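1/ We are two weeks in the new flat in Furnthorpe and I am still sorting the toys. Today it was the turn of the grey bins.

2/ My rule is simple: yellow and orange things go together, also if they are not from the same set. It is easier for my eyes.

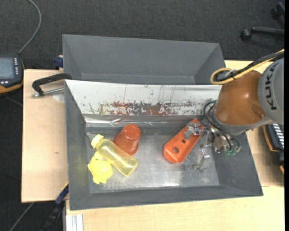
3/ The yellow bottle stays, it is good for water play. The cup too – we use it every evening in the bath.

4/ The bin itself is quite scratched. I tried 20 minutes with a soft sponge and then I gave up.

5/ Next in March: the books. There are 9 boxes of them, so please wish me patience.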